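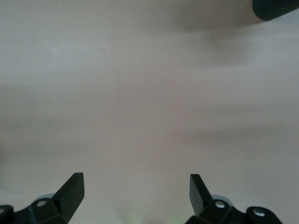

Pladoser Would Like You to Put One Thing Away

New Delesano box has a lid, a handle and no app

2025-07-20

Pladoser, the small maker of household storage best known for a shoe rack that people mostly use for mail, today announced the Delesano, a rectangular wooden box for the things that live on your table and shouldn't.

The Delesano has a glossy reddish-brown finish that lets the wood grain show on the lid. It has hinges, it has latches, and it has a white metal handle on the side for carrying it into another room when guests arrive. Pladoser believes this last use will account for most of its working life.

"We asked people what they wanted from storage, and they asked for more of it," said Gwenaël Collet, founder of Pladoser. "Then we looked in the storage they had. It was full of chargers for phones they sold years ago. So we made a box that fills up fast. When it's full, you have a decision to make, and we're not going to make it for you."

The company tried the box out over 16 weeks in 50 homes. Each home got one box and one rule: at the end of the day, whatever was still on the table went in. Most people kept to the rule. One family in the trial put the box itself in a closet on the first night and reported that the table looked wonderful.

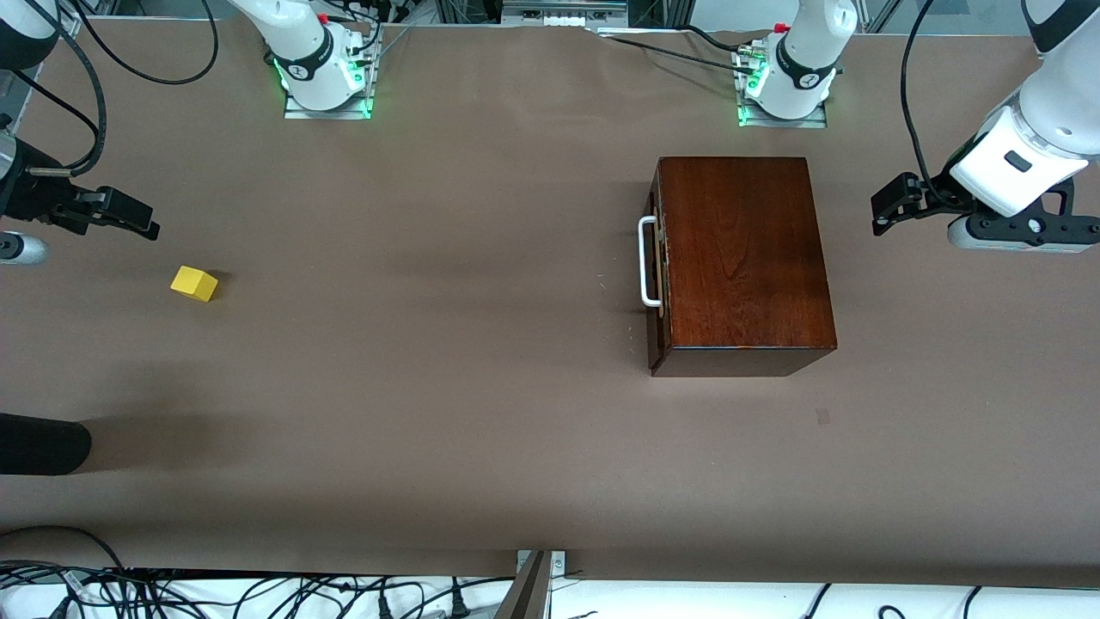 Small things turned out to be the hard part. A sofa gets put where it belongs because somebody will trip over it. A little yellow cube from a game that lost its other pieces can sit on a table until the children leave for college. Collet keeps one on her own desk and says she is aware of how that looks.

Buyers who need more than one box may want to wait for the Baloyi, a deeper version with the same finish, which Pladoser plans to bring out once it has settled an internal argument about the lid. The argument is in its second year.

The Delesano comes with a one-page guide to clearing a table. The first draft ran to 7 pages and was cut after the staff lost it on a table.

The Delesano costs $316 and can be ordered now from Pladoser and from Soken home stores. It arrives put together. The box it ships in is cardboard, also holds things, and is included in the price.

About Pladoser

Pladoser designs boxes, racks and shelves for homes that already have some. Press samples are available on request and should be returned empty.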